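I gave up my car in April, mostly out of spite. The repair bill came to 3000 dollars, and the bus stop in Noltedport is right outside my door. How hard could it be?

Pretty hard, the first week! I missed the 31 twice and got very wet. But by the end of the month I'd read two novels and knew every dog on the route.
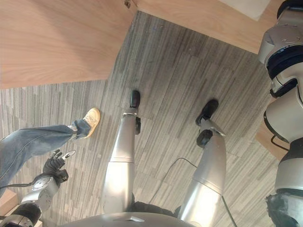 Learning to wait

My trick is leaving ten minutes early – every time, even when I'm sure I don't need to. I bring a thermos too. 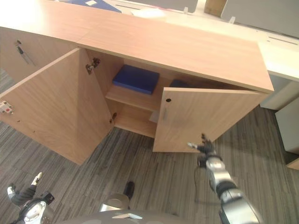 Do you save any money?
I put away 300 dollars in my first full month, and most of that was gas and parking.

Groceries took some working out. I used to do one giant shop, and now I do three little ones and carry it all home in a backpack.
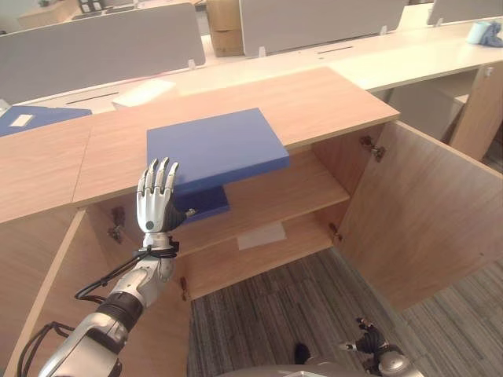
Potatoes are the worst of it, so I buy those last and only when we're really out. My shoulders have never been in better shape, though – and I waste a lot less lettuce. 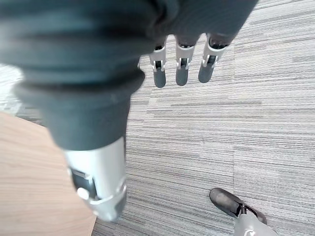

Rosalie Trummer wrote in to say she lasted 30 days without a car and then bought a bike, and that the hills nearly finished her. I've started looking at bikes anyway.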